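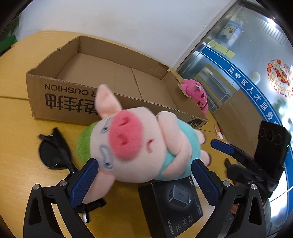

Flisstead Soft Toy Packing Set

Data card, revised May 26, 2024

Summary

The Flisstead set documents the packing of plush toys into cardboard boxes at an ordinary table. It contains 1156 short recordings made over 52 sessions. The set was assembled by Tímea Szalai and Jiahui Lu and is maintained by Marleny Restrepo. Questions about access should be addressed to the maintainer.

Contents

Each recording covers one toy and one box. The toys are soft, of modest size, and dressed or shaped in ways that affect how they sit in a box. The plush pig is a typical case: it has a round pink snout, a blue-green outfit and short arms, and it may be packed in any orientation. A smaller pink plush with a bumpy surface like a strawberry also appears.

Boxes are reused corrugated cartons. Torn flaps, ragged rims and earlier printing were left as found. Contributors were asked not to trim or tape them.

Items that do not belong to the task, such as cables or pieces of cloth, may be present on the table. They are not labeled.

Labels

Every recording carries a toy name, a box name and an outcome. The outcome is one of the following:

in box -- the toy rests fully inside the rim
partly in -- any part of the toy lies over the rim
not packed -- the toy remains outside at the end

Labels were entered by Khải Lương and checked by Ikhsan Tuhumury. The 2 reviewers agreed on nearly 92 percent of outcomes at first reading; the remainder were settled by discussion.

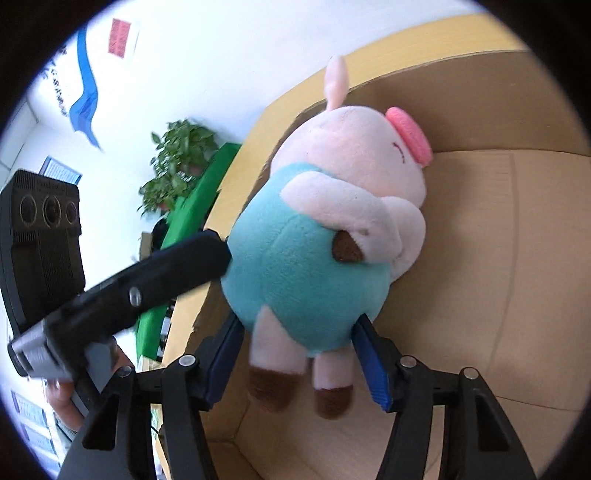

Known limitations

Lighting was not controlled. Color names in the toy list are approximate, and users should not rely on them to separate similar toys. Toy weights were not recorded.

Changes

The previous revision, issued in September, listed the pig under two names. These entries have been merged -- the older name is kept in the index for reference.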